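Everyone in my feed is doing the "landing plate" thing this November, so fine, I'm doing it too. Thread, because I have complaints.

---

If you missed it: you put one plate on the table. Whatever small stuff is floating around the house goes on the plate. At the end of the day you empty the plate. That's the whole method. Somebody at Stoneck is selling a printed guide to this and I would like to know what is on page two.

---

My position going in: a plate is a bowl with less ambition. I already own a drawer. The drawer is full. I don't see how adding a surface to a house that has too much stuff on its surfaces is going to help.

---

The Flalevwood newsletter says the plate should be "a color you enjoy returning to." I picked lavender. It was the one at the top of the stack. I have felt nothing upon returning to it.

---

They also say to use a plate and never a tray, as a tray "invites." Invites what? They don't say. I read the paragraph twice.

---

Rules as I understand them, pieced together from 3 different people who all claim to have started it:

- one plate
- nothing stacked
- nothing that lives in another room
- empty it before bed

The third rule wipes out most of what I'd put on it. The tape measure lives in the hall closet. The glue stick lives in the desk. The scissors live wherever the last person to open a package left them.

---

So already I'm cheating. Moving on.

---

First thing I learned is that a dinner plate holds one tape measure. I'm serious. By the time you set down something that chunky, with a wrist strap on it, you're done. The strap goes wherever it likes. 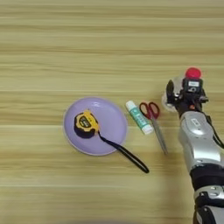
*One thing on the plate, two things next to the plate. The system at work.*

---

Before anyone replies "get a bigger plate": the Catano people already sell a bigger plate. Of course they do. I looked at it, closed the tab, and have been shown it 11 times since.

---

A few of you are asking why there's a wrist strap on a tape measure. I like the strap. I've dropped that thing off a ladder. What I don't like is that a strap has no correct place to be. Coil it up and it uncoils. Tuck it under and the tape measure rocks. Every tidying method I've ever read assumes objects are shaped like boxes.

---

Same with scissors, by the way. There is no good way to put scissors on a plate. Blades over the rim and you catch your sleeve. Handles over the rim and the whole thing slides off when you bump the table. I gave up and put them on the wood, where scissors have been perfectly happy my entire life.

---

The glue stick I have no excuse for. It would have fit. I just put it down next to the plate, the way you put a sock down next to the hamper.

---

And that's my real problem with all this. The plate is supposed to catch things. What I got was a plate with a neighborhood growing up around it. The table used to have three loose things on it. Now it has three loose things and a plate.

---

To be fair (I'm trying), I did find the tape measure faster. I was measuring a shelf for the back hall, walked into the kitchen, and there it was. Saved me a lap of the house. But I also would have found it if I'd left it on the bare table. I don't think the lavender did that.

---

Someone sent me the Zavala version, where you write down everything that lands on the plate for 2 weeks and then "meet your patterns." I can tell you my patterns right now. I measure something, cut something, glue something, and then get hungry and walk off.

---

Also, the before-and-afters. Have you noticed that the "after" always has a plate with a key and a single lip balm on it? Who has one key? Where's the mail? Where's the takeout lid? I'd bet 100 dollars there's a chair just out of view with the rest of it piled up to the armrests.

---

Replying to a few at once:

Yes, I emptied it at night. It took less time than typing this.

No, it didn't feel like "closing the day." It felt like walking to the hall closet.

Yes, I know the scissors should have a home. I've given them several.

---

I'll keep the plate out until the end of the month so you can't say I didn't try. If somebody needs it for toast before then, the toast wins.

---

Edit: to the person asking where the plate is from, I don't remember. It's a plate.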